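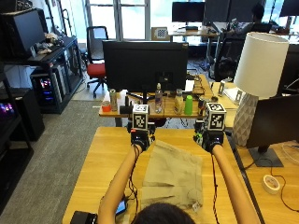

How to fold a cloth on your desk

Last updated: March

Many people fold a cloth in the air, against the chest, and then wonder why the corners do not meet. I prefer to fold on a desk. A beige cloth is good for practice, as the creases are easy to see on it.

What you need
A flat desk with free space in the middle, and one cloth. Mine is 40 cm on each side. Move cups, bottles and cans to the far side, or to another desk if you have one.

Steps
1. Lay the cloth flat with the label underneath, near the lower right corner. If the label is on top, turn the whole cloth over.
2. Smooth it from the middle to the sides with open hands. Do not pull at the edges — thin cloth stretches and will not come back square.
3. Take the two far corners and bring them towards you, until they lie on the near corners.
4. Press along the fold with the side of your hand.
5. Fold from left to right in the same way.
6. If the layers slide, open the last fold only and make it again. It is not necessary to start from the beginning.

For a drawer
Fold once more, so the cloth stands on its edge. In my drawer in Plumstead I keep 12 cloths in one row. Thick cloths need more place, and only 7 of them fit.

Old creases
Hold the cloth over steam for two minutes, let it dry flat and fold again.

Related pages
Folding a fitted sheet
Napkins for a small table
How to clear a desk before work
Storing tea towels in a drawer

Contact | © Fakau Home Pages | Back to top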